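4. Trust in Local Health Briefings

The Trisbridge health office held televised briefings through the spring, and by May most residents who replied to our survey could name the office's lead spokesperson. Recognition was highest among viewers over 40.

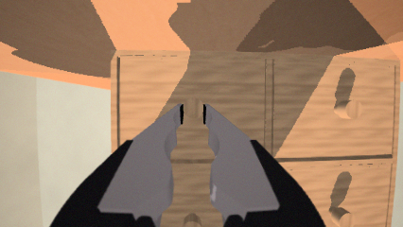 Figure 3. Gripper and wooden drawer cabinet (simulated).

Recognition and trust did not move together. Residents of Hong, the smaller district, knew the spokesperson less well but followed the advice more closely – a gap that held in both survey rounds. 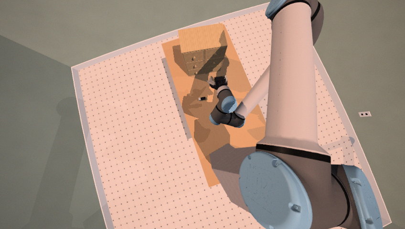

Source: Zunow

Humusia, which used 2 spokespersons in turn, showed no such gap. We return to this point in Section 5.
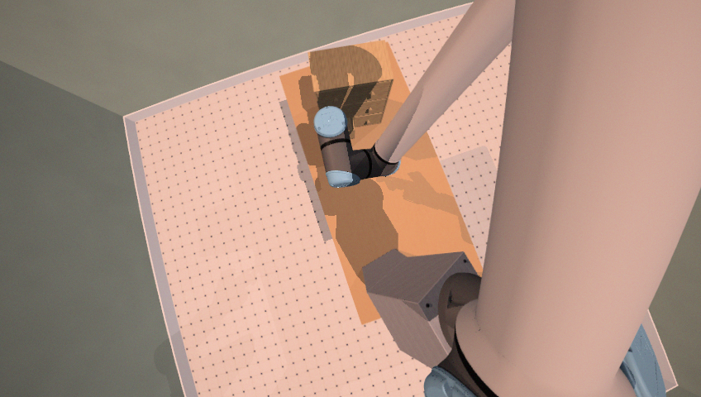 Orange mat on the pegboard surface, simulated view.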